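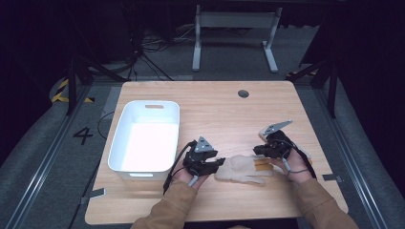 Irfan Lubis has bought work gloves for the Zundulgate depot for two years, and he has opinions about cuffs.

"The fingertips get all the attention," he says. "Returns come from the cuff. It stretches, grit gets in, and the glove goes in the bin with the coating still good."

The depot issued 663 pairs last year, most of them coated knits. Lubis logs each return by size, shift and point of failure. Of the pairs that came back before their replacement date, 104 had failed at the cuff. Seam failures came next, usually at the base of the thumb.

He changed the washing routine first. Gloves had been going through a hot cycle with the coveralls. They now go in at low temperature, without softener, and hang overnight. "Heat kills the elastic. The supplier's sheet said so, and we had the sheet in a drawer."

Sizing took longer. Crews picked their own gloves from an open shelf and tended to go one size up. Lubis moved the stock behind the counter in September and now measures palm width at issue – a job that takes less than a minute.

A trial of the Stindeo long-cuff model is under way with the night crew. Lubis won't discuss results yet. "Ask me when they've been through a winter," he says.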